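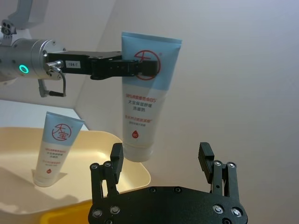
Wrist cam, tube held cap down, other gripper open in front.

Wednesday, January 1, 2020
Bench quiet, good day for the planner.

Worked on the grasp picker for squeeze tubes. Old version took the center of the mask and went in. Fine on boxes, bad on tubes – the crimp end is flat and the body isn't, so the right width depends on how far down you close. Now it fits an axis first, finds the crimp, and offsets down from there. Offset is in the yaml, not hard coded (Menaka, please check I didnt break your box config).

Log replay over 195 saved frames: 93 got a different grasp than the old picker. Went through maybe a third by eye. Most look saner. Logo on the tube still pulls the mask edge in when a finger covers part of it.

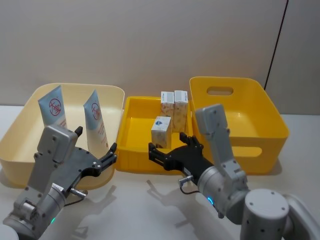 Vanmont bench notes, p. 93

Head view for the bin segmentation. Cream bin with the tubes left, small tray with the boxes middle, big yellow bin right. Middle tray and right bin are both yellow and the segmenter wants to merge them. Split by rim height for now, ugly but ok.

Collision check between the two arms is the slow part. Sum-yee says cache the wrist meshes. Will try her branch.

TODO
– finger pads missing from the self-collision model, add
– time offset wrist cam vs head cam, still 2 frames
– ask Kylie where the Landik calibration file went
– rerun replay with seperate thresholds for tubes and boxes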